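# 买机器人之前,我先买了六只垃圾桶

去年十一月,我接了个差事:替我们这间小小的应用实验室列一份设备采购计划。听起来挺威风的是吧?手里捏着预算,供应商排着队请你看演示,想想都开心。结果头两个星期我干得最多的事,是在网上比较垃圾桶的盖子怎么翻(真的,盖子往后翻和往侧面翻差别很大)。

先交代一下背景。我们要做的是桌面清理类的任务,杯子归杯子,吃的归吃的,该扔的扔进桶里。领导给的话很短:“先把数据采起来,机械臂以后再说。”所以第一期的钱主要花在手持夹爪上,人拿着夹爪做动作,录下来,以后给机器学。整条机械臂放到第二期。

我最早的那版表格特别漂亮!左边一列设备,右边一列价格,底下自动求和,颜色还是我精心挑过的。交上去,当天就退回来了,批注只有一句:“线呢?”

线,对,我一根线都没写。手持夹爪要接线,采集主机要接线,墙上的插座就那么几个位置,桌子往中间一挪,延长线、理线槽、地面的胶带全跟着来了。我后来单独开了一页,起名叫“看不见的东西”,一项一项往里填,填到最后自己都有点不好意思。第一期光是这一页就报了3546元,里面没有一样东西能拿出来给参观的人讲。

说说夹爪。我们看了两家,一家叫Kamata,一家叫Vustomlow。Kamata的报价单写得清清楚楚,备件单列,手指垫片单列,连快递都单列,总价乍一看吓人。Vustomlow给的是打包价,便宜不少,我差点当场就点头了。好在我多问了一句,垫片磨坏了怎么办?对方说整只寄回去,来回14天。我们只打算买两套,双手各一只,一只寄走,那一套就只能干坐着,按两个操作员轮班来算,人工一折进去,便宜的那点钱早没了。

所以现在我看报价有个笨办法,先不看总价,先翻到最后一页看维修。没有最后一页的,我就自己给它加一页,把停工的天数乘上每天的人工,写在旁边。写完再比,心里踏实得多。

再说耗材,这可能是最容易被笑话的一块。纸杯一天用多少?铝盘用几次就变形?吃的东西摆在台面上,录一上午颜色就变了,要不要换?我跟财务解释为什么“机器人项目”里有纸杯和垃圾袋,解释了三遍,第三遍我干脆抱着一摞杯子过去了。软的杯子一捏就瘪,硬一点的夹起来又是另一种手感,换一个牌子,前面录的和后面录的就不太像了。于是我的建议是同一批货一次买够30天的量,放柜子里锁好,不许拿去喝咖啡(这条执行得很不理想)。

垃圾桶也是同样的道理。我一开始只报了一只,后来改成六只,型号都不一样,高的矮的,盖子有翻的有掀的。桶这种东西便宜得很,可是等第二期真把机械臂装上去,才发现它只见过一种桶,那时候再回头补录,请人、排班、收拾场地,哪一样都比桶贵。桶要早买,多买几种,这句话我在计划里加粗了。

场地的账也得算。我们租的地方在Brestbridge那边,地毯地面,隔音好,走路没声音,我很喜欢。可是地毯上拖线、推设备底座都费劲,洒了东西也不好收拾。我原来想铺一层地垫,量完尺寸一问价,默默把那一行挪到了“以后再说”。黄黑警示胶带倒是必须留在第一期,凡是落地的底座都贴一圈,花不了几个钱,少磕几次脚踝就回本了。桌子我坚持买普通木桌,带走线孔的那种,没要供应商推荐的专用工作台。人家家里又不会摆专用工作台嘛!

还有软件。Wikia项目组的朋友们给了我他们的存储估算表,我照着抄,抄完才想起来人家是一路相机,我们不止一路。硬盘这一项我前后改了四次,现在的写法是先买够第一期用的,留好扩展的位置,不一次买满。硬盘放着也会过保,我可不想替仓库攒收藏品。

最后一版计划长这样:夹爪占大头,备件和垫片跟着夹爪一起买;线材、胶带、耗材合成一页,每月重算;存储分两次付;机械臂只留一个数字区间,不写型号,等第一期录完再选。留区间这件事我跟财务磨了很久,他们喜欢确定的数,我也喜欢,可我现在真的不知道桌上这些杯子盘子最后需要多长的臂、多大的力。

计划批下来那天我请大家喝了奶茶,杯子回收了一半,另一半不知去向。下个月要报第一次实际支出,我已经准备好被问“为什么又是垃圾袋”了。

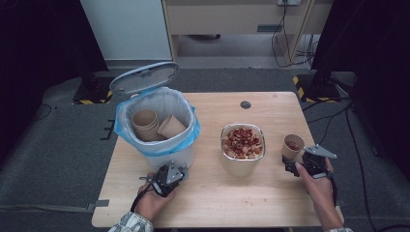

读者梁上燕留言:耗材按30天囤我赞成,不过垫片也该照这个办法写进去,别只跟着夹爪买一次。我们单位头一年就是垫片先断的货,采购流程走下来比寄修还久。另外想问一句,两套夹爪真的不留一只备用吗?我宁可少买两只桶。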